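Robotics club, second month of blocks

November 25, 2018

The club has been meeting since the start of the school year and I keep saying I will write something down, so I am doing it now while I still remember the order things happened in.

There are two groups this year. Annick Maillard takes the younger students, who are mostly building line followers from kits. I have the older ones, and we work on the arm. Our project is to get the arm to pick up a wooden block, turn it to the right angle, and drop it through the matching hole in a shape sorter. Any toddler can do it. We picked it for the Kikley student challenge in March, where each team chooses a manipulation task and runs it in front of judges. The task has to be something a visitor can understand without an explanation, and a shape sorter fits that rule.

Most of September went to safety rules and jogging the arm by hand with the controls. I thought the students would get bored with that part and they did, a little. It paid off later. By October all of them could bring the gripper down over a point on the table slowly and stop above it, and they had learned to call out before moving.

Then we started on grasping. A block lying flat by itself is easy enough. A block leaning on another block is a different job, because the fingers come down and push the neighbor away, and then the one you wanted has moved too. Our first script had a fixed list of positions and went through them in order. It worked as long as a student put each block back exactly on its tape mark. When Annick's group came over to watch and one of them handed us a block and asked us to put it "anywhere," the script went right past it.

So we added the camera. Aurélien Vasseur, who is in his last year and does most of our code, wrote the part that finds the blocks by color. He named the program Drurov and has not told anyone why. It takes a picture of the table, looks for patches of saturated color, and gives back a center and an angle for each. Red and yellow were fine from the first day. Blue was fine once we changed the exposure. Dark green is still a problem under our lights, and Drurov misses it or reports half of it.
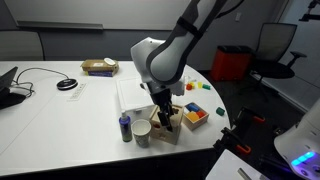
The hole side of the task has been harder than the block side. The top of the sorter is pale wood and the holes are dark, so finding them is simple. Getting a block through one is where we lose time. If the block is off by 2 millimeters it catches on the edge and sits there crooked. If the angle is wrong it does the same. Early on the arm would open the gripper anyway, go back up, and report success.

We tried three fixes. The first was to go slower, which changed nothing except that we could watch it fail in more detail. The second was to push down after letting go, with the fingers closed. That got some of the blocks in, but it also slid the whole sorter across the table, and after that every stored position was wrong. The third one is what we use now. The arm lowers the block until it feels contact, then makes a small spiral while pressing lightly, and lets go when the height drops. Aurélien found the idea in an old set of lecture notes. It took him two meetings to get it running, mostly because the force reading is noisy and he had to average it.

We also write everything down now. Every attempt gets a line in a spreadsheet with the block, the hole, the start angle and the result. The students complained about it until one of them sorted the sheet by block and we could see that nearly all the failures were the same shape. We had been blaming the camera for those. The block was just a tighter fit than the others. We measured it against its hole and then changed the spiral so it takes smaller steps for that one.

The sheet is going to need a better home soon. My goal is 2000 logged attempts before the challenge, and we are not close. Meetings are short, and setup takes a good part of each one. I am trying to get the students to start the runs first and talk afterward.

A few notes for other people running a club like this.

Put tape under the sorter. We used Cirkilik tape from the supply closet and it holds and comes off without leaving glue.

Have one person on the stop button who does nothing else. We rotate it every 15 minutes. The students don't like the job but they are good about it.

Save the camera pictures from failed attempts. Ours were being overwritten for the first few weeks, and I wish I had those back.

Don't change two things between runs. I say this at every meeting and I broke the rule myself last week, when I adjusted the lights and the grip width together and then couldn't say which one had helped.

Next on the list is the dark green problem. Aurélien wants to stop using color and look at edges instead. One of the newer students thinks we should add a lamp. We will try the lamp first because it takes five minutes. After that I want the arm to handle blocks that are touching each other, probably by nudging them apart before it grasps.

The team from Sarıgül, who we met at last year's challenge, wrote to say they are doing a stacking task this time. They offered to trade logs with us in the new year. I said yes, so ours had better be readable by then.

No meeting during the holiday break. If you are a parent reading this, the permission form for March went home in the folder, and I still need some of them back.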